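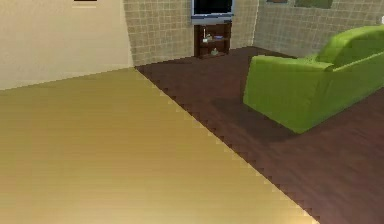 Worham Community House: Flooring and Reading Room Grant
Progress report, 25 April 2020

Work completed

The old carpet was taken up in the reading room and the hallway in the first two weeks. Vidham Flooring found damp under the north wall and treated it before laying anything new. That added 8 days to the schedule and was paid for out of the contingency line. The yellow floor was chosen by people who use the building, from samples left at the front desk.

Work outstanding

Two doors still need to be trimmed and rehung. The shelving order with Hasivance is confirmed, but delivery has been pushed back and we do not have a firm date. The electrician will return once the shelves are up, as the outlets on that wall depend on where they go.

Budget

Spending to date is 43 percent of the award. The damp treatment cost around $500. We are not asking for more money at this stage.

Programs

Classes are on hold while the building is closed. The tutors are calling their students by phone and mailing worksheets to those who want them. The Tsai Street book exchange has agreed to store our books until we reopen.

Next steps

We plan to reopen the reading room in September. A request to extend the grant period to match is attached. Receipts for the flooring work will follow by mail.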